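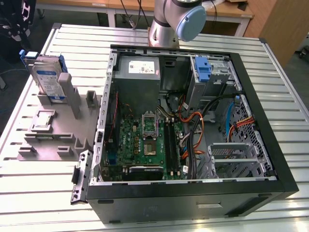 Can a robot do it for you yet? Old computers edition

Every November I get the same letter in a dozen versions: there's an old desktop tower in the spare room, could a machine take it apart, and would it please do the dusting afterwards? Bless you all. The short answer is partly. An arm does nicely with anything that has a fixed home, so a hard drive in a caddy or a processor set down in its own little pocket suits it very well. Cables are another matter, as they flop about and never lie the same way twice. Alina Mocanu at Plastetti tells me she'd still rather trust her own fingers with a power lead, and so would I!

So for now, a few tips for doing it by hand:

Switch off, unplug at the wall and lay the tower on its side before you take the panel off.

If the drive sits in a plastic caddy, look for the tabs and squeeze gently. It shouldn't need force.

With the processor out, keep fingers and sleeves well away from the gold contacts in the socket.

Give every part a place of its own on the table. An old bun tin does me perfectly well (I have had mine for 42 years, and it has held far more screws than buns).

Lenni Laitinen wrote in to ask about the washing-up. Next month, Lenni, I promise.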